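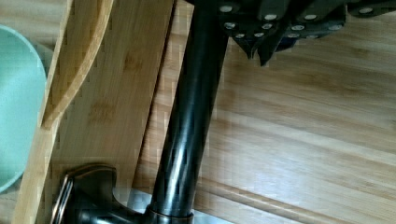 How often should a bamboo countertop beside a kitchen sink be oiled?
Once a month for the first year after installation, and every three months after that. The strip nearest the sink may be oiled more often if water no longer beads on it.

Routine Care of Bamboo Surfaces
Tendwood Residential Services, Household Guide 12
Revised Oct 19, 2026

This guide applies to all residents of the Limum apartments. It covers bamboo countertops, cutting boards and the area next to the faucet.

Daily cleaning
Wipe the countertop with a soft cloth, warm water and a small amount of dish soap. Wipe in the direction of the grain. Dry the surface at once with a second cloth, including the edge that meets the sink. Do not use bleach, steel wool or scouring powder.

Cutting boards
Wash boards by hand on both sides and stand them on edge until dry. Boards must not be soaked or placed in the dishwasher. Keep a separate board for raw meat.

Knives
Wash and dry knives by hand before putting them away. Riveted handles should be dried carefully where the rivets meet the handle.

Bronze-finish faucets
Use a damp cloth only. Vinegar and descaling products will damage the finish.

Oiling
1. Clear the countertop and clean it as described above.
2. Let it dry overnight.
3. Apply food-grade mineral oil with a lint-free cloth.
4. Leave the oil for 5 hours, then wipe off any excess.
5. Lay the used cloth flat outdoors to dry before discarding it.

Reporting damage
Open seams, black spots and raised grain should be reported to Pierina Bianchini, Maintenance Office, Room 103. Residents should not sand the countertop themselves.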